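The drawer, the table and the roll of brown paper

I have been putting off the small things drawer since September, which is a polite way of saying I have been shoving it closed with my hip. Every house has one. Ours is the third one down, under the cutlery and the tea towels, and it holds everything that was too good to throw out and too pointless to put anywhere else.

On Thursday it stopped closing. I pushed, it pushed back, and something at the rear made a noise like a biscuit being stepped on. So the whole lot had to come out, and to do that I needed a surface, and that's how I ended up with strong opinions about brown paper.

I should explain that I am not a natural tidier. I'm a mover of piles. Left to myself I'd have tipped the drawer onto the bed, felt overwhelmed, had a cup of tea and slept on the couch. But I've learned (slowly, and at some cost to a good doona cover) that if you lay out a big plain sheet of something first, you get a completely different sort of afternoon. Things show up on it. You can see the tiny screw. You can see that the tiny screw has been joined by a second tiny screw, and that neither of them belongs to anything you own.

The paper came from Pacheco, the packaging place behind the tyre shop, where they will sell you a roll if you promise not to ask for a small one. I asked for a small one. I now own a roll the height of a primary school child and it lives behind the laundry door, where it falls on people. It cost 170 dollars, and I have told my household a different figure.

Here is what I'd pass on about covering a table. Pull the paper out longer than you think, flip it so the curl faces down, and smooth it from the middle with your forearm. Tape underneath, never on top, or you'll spend the next hour with a sock stuck to the corner. You won't get every wrinkle out. There will be a few soft ones along the far side where you can't quite reach, and you can go around and fuss with them or you can get on with your life. I went around and fussed with them. They came back.

Then put your small things on the left, and only on the left. The rest of the paper is for working on. I held out against this for years, on the grounds that a table is a table and I could put things where I liked, and for years I sorted batteries on top of buttons on top of a bill from the water people.

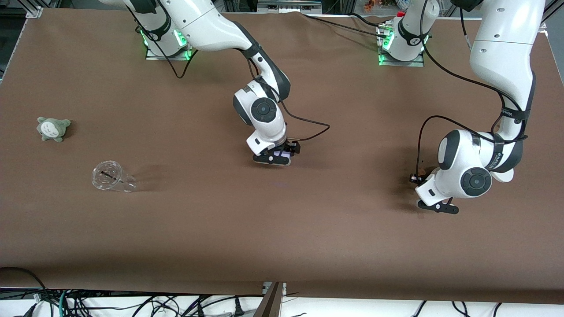 Small things to the left, plenty of brown paper to go.

The trick with the left-hand pile is keeping it modest. A handful out of the drawer, deal with it, another handful. If you upend the lot you'll only find yourself holding a hotel sewing kit at four in the afternoon, wondering who you were when you took it.

My sorting categories used to be elaborate. I once bought a set of Umik drawer dividers that promised 1000 combinations, and I found the one where none of them fit. These days I draw circles straight onto the paper in pencil and write in them. Keep. Someone else's. Goes in the shed. The fourth circle is labelled What, with no question mark, and it is always the fullest by the end.

Highlights from the What circle this time: a rubber foot off an appliance we no longer have. A key with a tag reading 809, and we have never lived at, stayed in or parked near an 809. An allen key from a Furkora bookshelf, which I kept, and another allen key from a Furkora bookshelf, which I also kept, the bookshelf itself having gone out for hard rubbish two winters ago. A sachet that says do not eat. A bread tag somebody had coloured in with texta, quite nicely.

The biscuit noise was a biscuit, for the record. An Anzac, possibly of historical interest.

What I like about the paper – and I know how this sounds, a grown adult recommending paper – is the ending. You don't wipe anything down. You lift the good things off, pick up the corners, and the crumbs and fluff and pencil shavings and the mysterious grey dust that all drawers manufacture slide into the middle like they've been called to a meeting. Fold it over, into the bin. If it's not too grotty you can shake it off the back step and use the other side next time. I've had three goes out of one sheet, though by the third it was more map than paper, with old circles showing through and one that just said GLUE underlined twice.

I did try a cloth before all this. A nice Pledula one, oatmeal coloured, bought for guests. It turns out small objects love a weave. I was pulling pins out of it at Christmas, and so was an aunt.

Anyway, the drawer. It now contains scissors, tape, the good torch, a tin of picture hooks and a length of string I'm prepared to defend. It opens with one finger. I have opened it a fair bit, usually while passing, sometimes having made a special trip. The 2 screws are in an egg cup on the windowsill in case something falls off something.

I put the key marked 809 back in as well. I did have it over the bin at one point, and I'd got as far as opening my hand a little, and then I thought of the day we'd need it. I've moved it to the back corner, where the biscuit was.

Next is the linen cupboard, for which the table won't be big enough and neither will the afternoon. There's a fitted sheet in there I haven't made eye contact with since we moved. I've got plenty of paper, though. It fell on me again this morning.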